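Hikel Recording Rooms: Room and Equipment Inspection
Inspected 24 Nov 2020, before the Gelolach quintet sessions

Piano lid prop and casters: Pass. Casters locked.
Microphone stands: Pass with comment. Two clutches slip under load; replace by December.
Fire exit, live room: Pass. Door opens fully to 90 degrees. 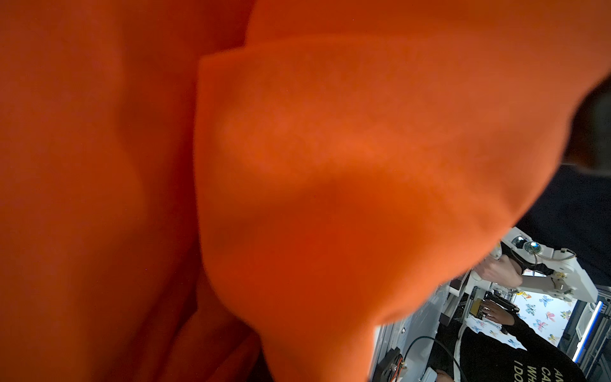 Orange fabric, close view.

Headphone feeds: Fail. Feed 6 is silent in the left ear. Withdraw from use.
Drum riser: Pass. Edge tape intact.
Cable runs: Pass with comment. Cover the run to the bass position before musicians are admitted.

Reinspection of failed items is required before recording begins.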